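Cell Talk > Small Arms and Benchtop > Setup and Maintenance
Thread: Panda drops low at full reach, table or arm?

tineworn
Posted March 2, 2022

Looking for a second opinion before I take this thing apart again. We have a Franka on a little wooden table next to a kitchen counter, unloading and loading the upper rack of a dishwasher. It ran fine all winter. Since we moved the table to clear a cupboard door, the fingers come in low on the left side of the rack and fine on the right. Worst I've measured is 9 mm at full reach. At 9 mm you aren't picking up a glass, you're picking a fight with the rack.

Done so far:
Power cycled, brakes released, no joint errors.
Checked the finger screws. Snug.
Re-taught the home pose. Same droop.
Swore at it. Same droop. 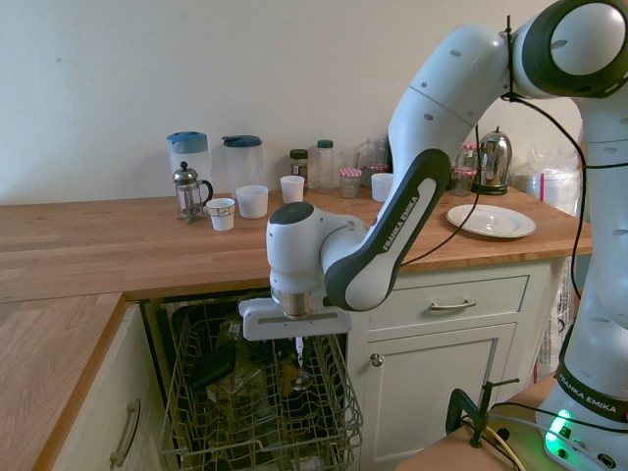
The table is clamped and the arm has not been crashed, at least not by anyone willing to admit it. Payload in Desk is set for the bare hand plus the long fingers. I wrote those numbers myself last June and I trust them about as much as I trust anything I wrote last June.

So is it the arm, or the furniture?

Hryhorii Hordiienko
Furniture.

tineworn
Thank you, doctor. Any chance of a longer consultation?

Hryhorii Hordiienko
Fine. You moved the table and the error showed up. The arm did not change its mind about where its joints are. If the base tips by even a small angle, the far end goes low on one side and high or neutral on the other. Put a machinist's level on the base flange, not on the tabletop. Write down both directions. Then send the arm out to full reach over the rack and read the level again without touching anything. If the bubble walks, your table is flexing and all the re-teaching in the world won't help.

clevis_pin_118
Disagree, or at least I wouldn't start there. I'd check the payload first. We run two of these at Kindham and one of ours sagged in impedance mode for a month after somebody swapped fingers and left the old mass in. It's a soft controller. Give it the wrong weight and it settles low and looks very relaxed about it. Costs you five minutes to check. A level costs you a trip to find the level.

Hryhorii Hordiienko
Wrong payload would sag on the right side of the rack too. He says the right is fine.

clevis_pin_118
He says the right is fine. He also says he trusts his own numbers. Shorter reach on the right, less stretched out, less obvious. I'd want it measured.

Berhanu Jemal
You can settle this without a vote. Switch to position control, go to the same point on the left, measure to the rack. Then do it in impedance. If the two heights differ, clevis_pin is on to something. If both are low by the same amount, it's the base.

Also look at your cable while you're there. On ours the tie at the upper joint was too tight and the cable pulled when the arm stretched out. It didn't cause droop but it did wear through the jacket, and I found out at cycle 2,000 of a run that was supposed to be unattended. Leave a loop big enough to get your fist through.

tineworn
OK, measured. Left side: 9 mm low in impedance, 7 mm low in position. Right side: 1 mm low in impedance, dead on in position.

So you're both right, which I realize is the worst possible outcome for a forum.

clevis_pin_118
I'll take my 2 mm and go home.

Hryhorii Hordiienko
I have 7. Get the level.

tineworn
Level says the base leans toward the dishwasher, and the bubble walks when the arm goes out. The floor dips where the table stands now, so one leg was barely touching. I could slide a business card under it. I did slide a business card under it. It was from the guy at Stetsiuk who sold us the table.

Berhanu Jemal
Don't leave it on the card. Get a threaded leveling foot under that leg, bring it up until it carries weight, then redo the clamp. Loosen the clamp first or you're just bending the tabletop into a new shape. 13 mm wrench for the lock nut on most of them.

rackandruin
Or bolt a proper steel stand to the floor like an adult. We bought one from Clornier and haven't thought about it since.

tineworn
It's a rented kitchen. The landlord has opinions about holes.

rackandruin
Then ballast it. Sandbags on a lower shelf.

Hryhorii Hordiienko
Sandbags hold the table down. They don't make the top any stiffer. Foot first, then a thick plate under the base if the bubble still walks.

tineworn
Update. Leveling foot in, clamp loosened and redone, finger mass weighed on the coffee scale and corrected (I had left out the adapter, fine, go ahead). Left side is now 1 mm low in both modes. Cable tie backed off too. Re-taught the rack poses in position mode and got through a full load without touching a tine.

The bubble still moves a hair at full reach. Plate is on order from Ganar.

clevis_pin_118
What did the adapter weigh?

tineworn
118 grams.

clevis_pin_118
Thank you. That's all I wanted.

Hryhorii Hordiienko
Post the level readings when the plate is in. And check the foot again in a week, wood creeps under a clamp.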